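4.2 Names for things that are pretending

The second block of the interviews dealt with what we called imitation nouns: words for objects that stand in for other objects. English is relaxed about this. A banana made of plush is a banana until somebody tries to eat it, and a child who asks for the pepper will be handed the toy one without a footnote. Our Mazandarani speakers in Burnness were less uniform, and a good deal less patient with the question (Figure 3).
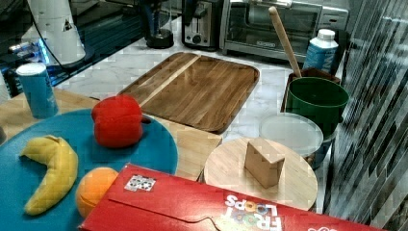

Figure 3. Items of the imitation-noun kind: toy produce on a plate, with a cereal box.

Esmaeil Salehi objected to the premise before we had finished reading the instructions, remarking that no grandmother he had ever met would say "toy pepper" when "pepper" was shorter and everyone in the room had eyes. We coded this as a bare-noun response. He asked us to code it as a complaint as well, and we have added a column.

His view turned out to be the majority one among speakers over the age of 40, who used the bare noun almost everywhere and reached for a modifier only when a real item had been mentioned in the previous turn. Younger speakers marked the imitation more often, and usually with an English loan. Whether this is contact, schooling or a wish to be helpful to people holding clipboards, the present data can't say. We have our suspicions about the clipboards.

The transcribed sessions yielded 3249 noun phrases, of which 1593 referred to an imitation object. All of them were tagged by hand in Skaltix, a program that saves its work when it feels like it, and then checked by the second author. Disagreements between taggers were settled by discussion, a polite word for what took place in the hallway. Most of them involved fruit. The word speakers chose for an orange could also be used for the color, and in fast speech it was often impossible to tell which of the two was meant. We left these cases in a separate class and did not force them.

Brand names behaved differently again. Speakers who were perfectly happy to call a stuffed banana a banana would not extend the same courtesy to packaging. A cereal box was a box, or it was the name of the cereal, and the choice depended on whether the speaker believed there was anything in it. Up to 2 turns of negotiation on this point were common before the conversation could move on. Afonso Bettencourt (personal communication) reports the same pattern among Portuguese speakers in Zusmont, where an empty package loses its brand name within the hour but a full one may keep it for years. He had not set out to study this — his project was on kinship terms — and he describes the finding as a nuisance.

The practical result is that bare nouns can't be taken as evidence that a speaker has failed to notice the imitation. Earlier elicitation work, including our own pilot from October, made exactly that assumption and scored such answers as errors. We have rescored the pilot, and it looks much better for the speakers and somewhat worse for us. The revised totals are used in Section 5, where the imitation nouns are compared with the kinship set.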